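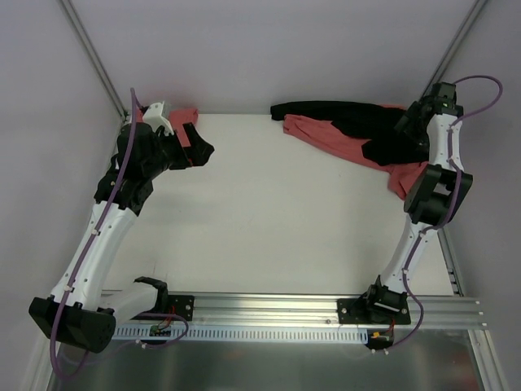 4. What the drying trials do and do not show

4.1 Background to the claim

It is often said that clothes dried indoors raise the moisture of a home enough to cause mould. The advice appears in leaflets from landlords and on the packaging of dehumidifiers, and it is usually given without a source. Where a source is given, it tends to be an earlier leaflet. We went into the trials expecting to confirm the advice and came out less sure of it.

The homes studied were in two places. Mustthorpe is a village of older stone terraces, most with solid walls and open chimneys. Holloway, the estate on the edge of the same district, was built later and is much tighter against draughts. Tenants in both places kept a diary of washing days and let us leave a humidity logger in the room where most of the drying was done. Readings were taken every 10 minutes. We collected 654 diary entries, of which 400 could be matched to a full run of readings. The rest were lost to flat batteries, moved loggers and, in one terrace, a dog.

4.2 Humidity after a wash

Figure 3 plots humidity against hours since the washing was hung. The rise in the first two hours is plain in both places and we do not dispute it. Wet cloth gives off water, and the water has to go somewhere. What the leaflets leave out is how quickly the curve falls again. In the Mustthorpe terraces the rooms were back to their starting level by bedtime on most washing days. In Holloway they took until the next morning, and in a few flats they did not get there before the next load went up.

Figure 3. Relative humidity in the drying room by hours since hanging, Mustthorpe (solid line) and Holloway (dashed line). Matched entries only.

It would be easy to read the dashed line as proof that drying causes the trouble in newer homes. We would be careful. The same flats showed peaks of much the same height after cooking, and higher ones after showers where the bathroom fan had been switched off at the wall. A tenant who is told to stop using the airer, but not asked about the fan, has been given half an answer.

4.3 The heated airer

Two earlier reports favour heated airers, and both used the Kitell model. Neither says who paid for the airers. We lent the same model to some of our Holloway tenants and found that clothes dried sooner, as one would hope, while the room grew damper for a shorter time and to a higher peak. Whether that is better for the walls is a question our loggers cannot settle. The makers of the Gener dehumidifier quote a saving based on 600 hours of use a year, which is far more than any of our diaries would support.

4.4 Mould

Here the evidence is thin. We looked for mould at the first visit and the last, and the rooms that had it at the end were nearly all rooms that had it at the start. They were also the rooms with cold outside corners and large furniture pushed against the wall. Drying habits told us little once those things were allowed for. A longer study might find a link - ours ran from October to the end of the heating season and no further - but we have not seen one that does, and we doubt that leaflets should go on stating it as settled.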